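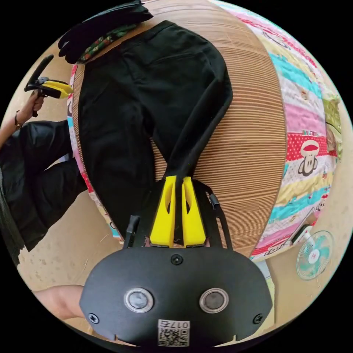

Ticket: folding station, dark garments rejected
Site: Sutow laundry and linen service
Opened by: Charalambos Gavalas, floor lead
Opened: 21 Jan 2021
Priority: 2

Problem
The Flakent folding arm drops black trousers or stops halfway through the first fold. Light items run fine. The people who used to fold by hand now clear stops instead, and the evening shift had 11 of them.

Log

1. Restarted the arm controller. No change.

2. Cleaned the fingertips and checked grip force. Within limits. Swapped the left finger anyway — same fault.

3. Sent the stop records to Nokerier support. They say the fold model has seen very little black cloth on patterned backgrounds and asked for more hand-held gripper recordings: trousers, loose black pieces, striped and patchwork surfaces under them.

4. Recording started with two people on grippers, working on the striped surface with the quilt around it. Target is 3000 grasps. Folders are paid their normal rate for this, agreed with Sotiropoulos in the office.
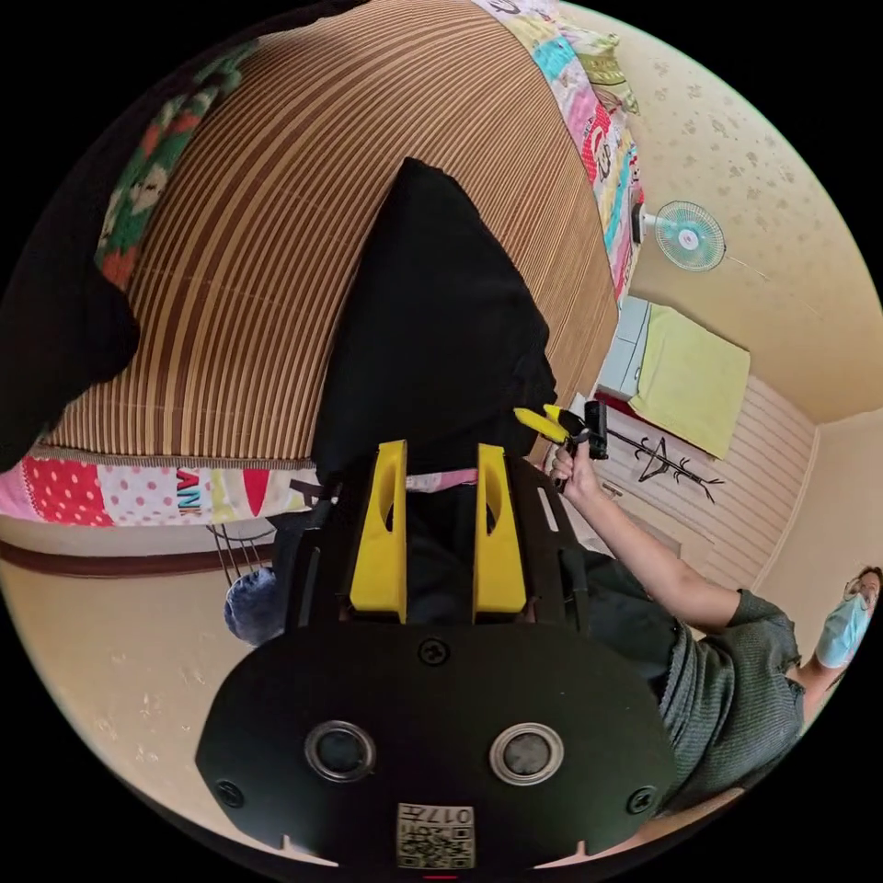
5. Staff asked if recording counts toward the daily piece target. It does not. Target lowered for anyone on recording, and the change is on the shift board.

6. Until the new model is loaded, black garments go to the hand table. Needs one folder for around 5 hours a day — please roster this, do not pull someone off the press.

Status: open, waiting on Nokerier.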